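Does lemon water really ruin a stainless steel cup?

Ghislain Grewal
1 Jun 2025

I drink lemon water most mornings out of a steel cup, a Fotel I've had for years. My sister-in-law now says the acid "pulls metal out" and that I should switch to glass. She got this from a video that was also selling a glass bottle, so you can see why I'm not rushing. But the water does taste a bit tinny if I leave it until lunch, and I can't decide if that's real or if she planted the idea. Does anyone have something better than a video? I'm not going to spend $76 on a bottle to win or lose an argument.

Replies

huaranga_hal

I'd be suspicious of anyone who gives you a flat yes or a flat no on this. Lemon juice is acidic, and acid can take tiny amounts of metal from steel, mostly with long contact or heat. A couple of slices in a cup of cold water for an hour is a long way from simmering tomato sauce all afternoon. If you have a nickel allergy, that's a separate conversation and one to have with a doctor.

As for the taste, a lot of what people blame on the cup is the lemon. Peel and pith left sitting in water get bitter, and bitter plus cold metal on your lip reads as tinny to plenty of people. Before you buy anything, try it blind. Same lemon, same tap, one steel cup and one drinking glass, leave both for 4 hours, then pour them into two matching mugs and have somebody else hand them to you. If you can't pick the steel one, keep your money.

I did mine with slices cut fairly thick and the rind left on. I couldn't tell them apart. My husband said he could, and then got it wrong.

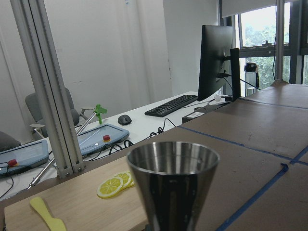
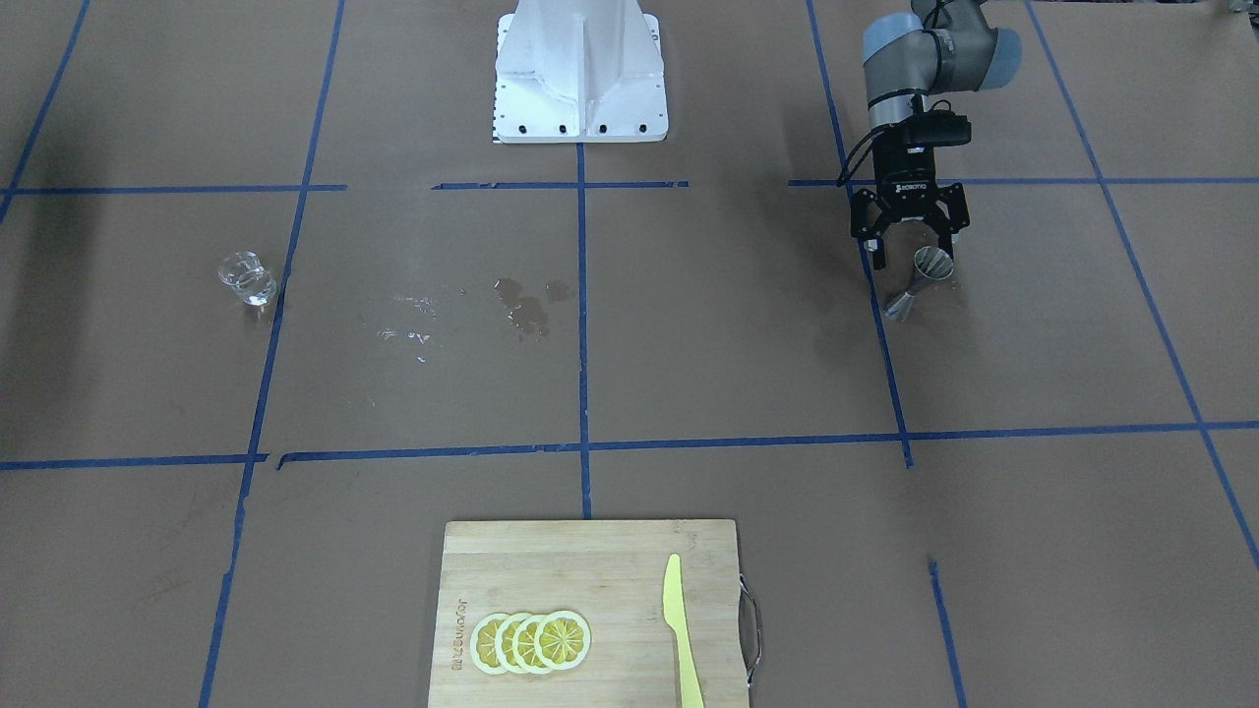
Ludholm Pete

Glass. Always glass. My grandmother used glass and lived to a good age. All this testing is overthinking it.

no_such_thing_as_detox

With respect to Pete's grandmother, that isn't evidence of anything.

I agree with most of the first reply but would add that it matters what shape the cup is in. If there are rust spots or pitting inside, I'd stop using it for anything sour. If it's only dull or has a film, wash it properly and see if the taste goes away. Old coffee residue will make lemon water taste awful and it's easy to miss. Baking soda paste, soft sponge, rinse well. Skip the bleach, which can pit steel.

Also check whether your cup is bare steel or has a coating on the inside. "Stainless" on the label tells you less than you'd hope.

Related
Why does my tap water smell in June?
Are the Hullevwood filter jugs worth it?
Lemon juice on a wooden board: stain or no stain?
Getting coffee smell out of a travel mug (13 replies)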